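Section 4: Fitting the Grirkby Lap Loom to its Table Stand

Before you begin, make yourself a cup of tea and put it on a different table. Fitting the stand is easy work, but it does like both your hands, and the Itari warp yarn that comes in the box is a natural cream colour that shows every splash.

You will need the loom, the stand, the 16 wooden pegs from the small calico bag, and the hex key taped inside the lid.

1. Stand the base on a flat table with the long foot towards you. If it rocks, turn the levelling screws underneath a little at a time until it settles.

2. Slide the two uprights into their slots, with the groove on each one facing the centre. They are snug when new – a rub of candle wax helps them along.

3. Lower the loom into the grooves and do up the bolts finger-tight only. Leave the hex key alone for now, tempting as it is.

4. Push the pegs in along the top and bottom bars, eight to a bar.

5. Warp the loom as shown in Section 3, then check that it sits square before tightening the bolts a quarter turn each, going from side to side.

Note: The stand will take pieces up to 200 cm long if you roll the finished end onto the cloth beam as you go. For anything longer, please use the Zabala floor stand.

Caution: Never lift the loom by its pegs. Once there is tension on the warp they can spring out, and they go a surprisingly long way across a lounge room.

Caution: Keep the stand away from heaters and sunny windowsills. We had one shrink in February beside a sunroom window, and the uprights had to be replaced. 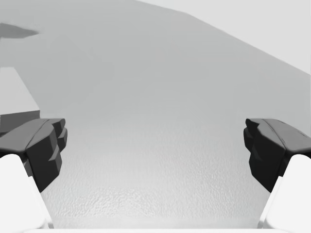
The side clamps are the last thing to go on, and they hold your weaving to width so the edges don't creep in as you work up the piece. Set them as a matching pair, one at the left and one at the right. Slip a scrap of felt under each pad, bring them in until they just touch the selvedge, and move them up every 9 cm or so of weaving.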